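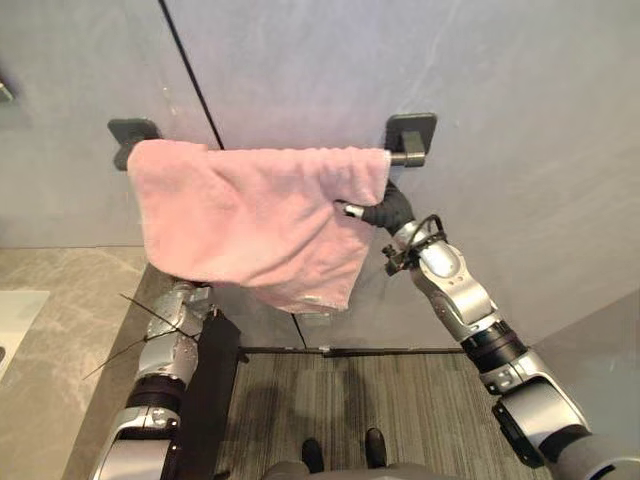

Slide 1. Right gripper pressed into the towel, just below the bar.

What the planner thinks a towel is
Speaker notes, Rui Vieira, Gernwood software evening

Leave slide 1 up while people sit down. Don't talk over it.

Start with the claim I'm arguing against. The pitch for Canisora, our planning layer, says it "handles deformable objects." I helped write that sentence and I'd like it back. What the planner handles is a box. Istatik, the perception side, looks at the cloth, fits a box to it, and hands the box over with a confidence score. The towel on slide 1 is folded unevenly and sags into a lump near the right. The box has no lump. Everything downstream believes the box.

Pause. Somebody will say "use a mesh." We did, for a while. Get to it on slide 4.

Slide 2, the loop. Keep this quick:
- perception update every 225 ms
- planner replans only if the box moves past a threshold
- controller runs stiff until contact, then drops to the compliant gains

My complaint is with the middle line. Cloth can change a lot without its box moving at all. Pull a fold out flat and the extents can stay within threshold, so the planner carries on with a plan for a towel that no longer exists. The log says "on plan." I used to find that reassuring.

Slide 3, numbers. We replayed 3,642 logged grasp attempts through the new build. In 281 of them the planner reported success and the person labeling the video said otherwise. Say clearly that these are replays, so the new build never got to touch anything. It scored itself on someone else's motion. If a vendor showed me this slide I'd ask what happened in the live runs. Our answer is that we don't have enough of them to quote, and I won't.

Joaquim Baptista thinks 281 is fine for a first pass. He may say so from the floor. Let him. My problem is less the size of the number than the fact that the confidence scores for those attempts look just like the scores for the good ones. You can't threshold your way out of that.

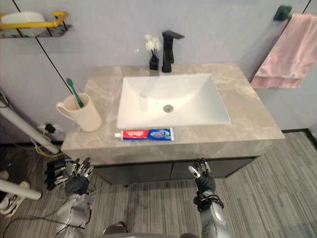

Collision checking is the part of the stack everyone assumes is finished, and I'd put it second on my list of worries. We pad every surface by a fixed margin and call it safe. Then the planner refuses perfectly reasonable paths near the furniture, someone lowers the margin for the demo, and the lowered value gets committed. On this slide the counter has a thick front edge that overhangs the cabinet, and the right hand is up in front of it, with the toothpaste tube lying on the edge above. Ask the room: which of those is in the collision model? In our build it's the counter, as one solid block down to the floor. The overhang is gone, and small things on top get dropped by a size filter. Show the filter setting. It was copied over from Rebelo, where the job was moving crates.

Slide 4, the mesh. Better shape, slower updates, and the mesh solver is very sure of itself about the back of a towel it can't see. I don't have a fix. A model that invents the hidden side still needs to tell the planner which side it invented, and our message format has no field for that. Adding the field is dull work and it's what I'd do first.

Slide 5, what I'd ask for before believing any of this, ours included:
- live runs reported separately from replays
- the failure labels done by someone outside the planning team
- the padding value printed at the top of every log

If time is short, skip slide 4 and keep slide 5.

Likely question: would a learned policy make all this go away? It might remove the box. You'd still have to find out when it's wrong, and there'd be fewer places to look. We have 3,000 attempts set aside for that comparison and plan to run it in July.

Last updated 17 March 2024
14 shares | 6 comments
Contact | Copyright Canisora | Back to top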